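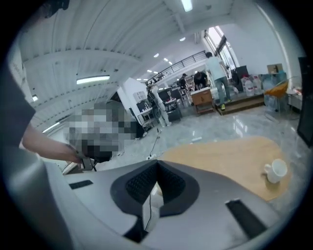 Rainer Stöcker wrote to me that the people who teach a machine a job are the last ones to be paid for knowing it. He had read my piece from May, in which I said the new work at Fleltden was mostly good news, and he thought I had let the company off easy. He had a point, and I want to go back over it.

Fleltden used to pay people to sort, pack and clear. It still does, but a growing share of the hours now goes to demonstration. A worker picks up a pair of hand-held grippers and does the task with them while it is recorded. The recordings are then used to train the arms that Tasora sells. In a good week one floor turns out over 700 recordings, and in the week I looked at most closely it kept 459 of them. The rest were thrown away for a slip, a pause or a bad angle.

Demonstrators are paid the packing rate plus a small allowance. The company says the tasks are the same tasks, so the rate should be close to the same. I accepted that in May. I no longer do. A packer is paid for the box. A demonstrator leaves behind a record of how the box gets packed, and that record keeps its value after the shift is over. The contract treats it as if it were one more box.

There is also the matter of rejected work. At Fleltden the allowance covers accepted recordings only. The worker who spent a morning on takes that were later dropped has done the same hours as anyone else. Who decides what gets dropped? A reviewer at another site, usually the next day, with no note about why. People adjust by guessing. They slow down, they copy whoever had the best numbers last week, and they stop using the small shortcuts that made them good at the job in the first place.

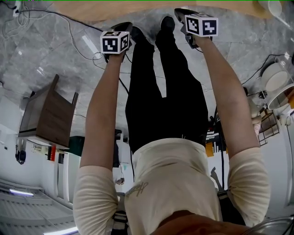 Physical strain gets less attention than pay, and I think it should get more. The old complaint about packing was lifting. With demonstration the loads are light and the trouble is posture. You stand bent forward over the floor with both arms held out, a gripper in each hand and a marker cube riding on each one, and there are cables on the tiles past your feet to keep in mind while you do it. Fleltden gives a break every two hours. Twenty minutes of that posture is enough for most people I spoke to. Barros, a smaller firm doing similar work, switches people between recording and review through the day, and the reviewers there know what a hard take feels like.

I don't want the old jobs back exactly as they were. Several people told me they like demonstrating better than packing. It is quieter, they talk more, and a few have moved on to setting up tasks, a job that didn't exist before. The machines are coming to the floor either way, and I would sooner see them taught by people who know the work than by people who don't.

But the terms should be written for the work as it is now. Pay every recorded hour, kept or dropped. Send a reason back with each rejection. Put a cap on continuous recording and enforce it. And give a share — even a modest one — to the workers whose recordings go into a system that is sold on to someone else. Brudetti has already agreed to the first two. I have asked Fleltden for its position on all four and will print the answer when I have it.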